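Prüfliste Zauberprogramm mit Bühnentechnik
Haus Granorix, Kleiner Saal
Begehung vor der ersten Vorstellung, 19. Juli 2024
Geprüft: Zuzana Kuruc. Abgenommen: Sanne Verbeke.

Zugelassene Plätze: 204. Bei Nutzung der Vorbühne entfällt die erste Reihe.

1. Bühne und Zugänge

1.1 Bühnenboden eben, Stoßkanten verklebt: in Ordnung
1.2 Treppe links, Handlauf fest: in Ordnung
1.3 Treppe rechts, Handlauf fest: Mangel. Untere Schraube dreht durch. Bis zur Reparatur kommen Zuschauer nur über die linke Treppe auf die Bühne.
1.4 Vorderkante mit Leuchtband markiert: in Ordnung, Band am Souffleurkasten erneuert
1.5 Fluchtweg hinter dem Prospekt frei: nach Aufforderung frei. Dort standen zwei Transportkisten.

2. Requisiten und Großillusion

2.1 Schwebetisch »Ledosik«, Verriegelung beidseitig: in Ordnung
2.2 Tragfähigkeit angeschrieben: in Ordnung
2.3 Schrank mit Doppelboden, von innen zu öffnen: in Ordnung. Dreimal mit geschlossener Tür probiert, auch im Dunkeln.
2.4 Klingen stumpf, Spitzen gerundet: in Ordnung
2.5 Rollen feststellbar: Mangel am Schrank, hinten links. Keil liegt bei und ist zu benutzen.
2.6 Ersatzschlüssel für Handschellen bei der Inspizienz: in Ordnung, Fach 31

3. Feuer und Nebel

3.1 Pyropapier höchstens Tagesmenge auf der Bühne: in Ordnung
3.2 Lagerung in verschlossener Metallkassette: in Ordnung
3.3 Löschdecke und Löscher in Griffweite: in Ordnung. Löscher stand hinter dem Vorhangzug und wurde nach vorn geholt.
3.4 Vorhang schwer entflammbar, Nachweis liegt vor: Nachweis Nr. 1305, gültig bis September
3.5 Nebelgerät »Liltine«, Melder in der betroffenen Linie abgeschaltet und Brandwache bestellt: offen, Bestätigung fehlt

4. Tiere

4.1 Tauben, Käfig belüftet und abseits der Scheinwerfer: in Ordnung
4.2 Wasser vorhanden: in Ordnung
4.3 Ruheraum während des Nebels: Raum 309, Tür bleibt geschlossen

5. Garderobe und Unterkunft der Künstler

5.1 Rauchmelder vorhanden und geprüft: in Ordnung
5.2 Kleidung nicht auf Heizkörpern oder Lampen: in Ordnung
5.3 Mehrfachsteckdosen nicht hintereinander gesteckt: in Ordnung

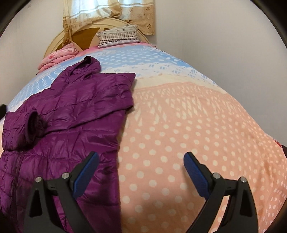

Kommentar zu 3.5 von Bergþóra Lauritsen: Den Nebel brauche ich nur im Schlussbild, knapp zwei Minuten. Wenn die Bestätigung bis zur Probe nicht da ist, spiele ich das Bild ohne, dann aber bitte mit dem blauen Gegenlicht von der zweiten Stange.

Antwort Kuruc: Gegenlicht ist eingerichtet. Ohne schriftliche Bestätigung bleibt das Gerät vom Netz.

6. Mitwirkung aus dem Publikum

6.1 Helfer werden geführt, auch beim Abgang: besprochen
6.2 Keine Kinder am Schrank oder am Schwebetisch: besprochen
6.3 Saallicht auf halb, solange jemand auf der Treppe ist: Lichtstimmung gespeichert

Ergebnis: Freigabe mit Auflagen zu 1.3 und 2.5. Punkt 3.5 wird nachgereicht an Sanne Verbeke.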